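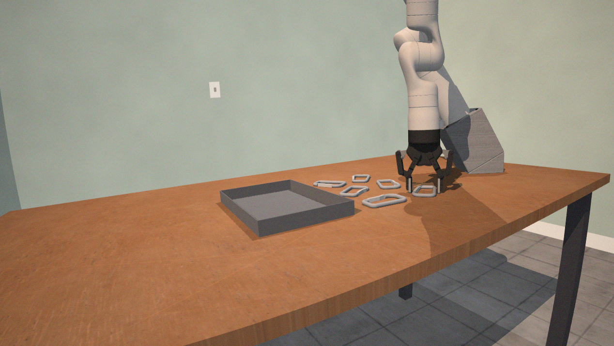
Powered sites at the Jellwood folk weekend?

We're booked in for April with a 14 ft van. The booking page says powered sites are sold out, but a friend was told more get released later. Has anyone had luck with this? Coming from Arau with 2 kids and a fridge full of food.
27/02/2020

Stiten
They do release some — usually when people miss the final payment. Ring the office, don't email. We got ours that way last year.
2 comments

Pant
unpowered is fine, just bring ice

Arau_vanner
Try the showground across the river. It has power and the shuttle stops at the gate. Bring a long lead, the poles are a fair way apart.
14 shares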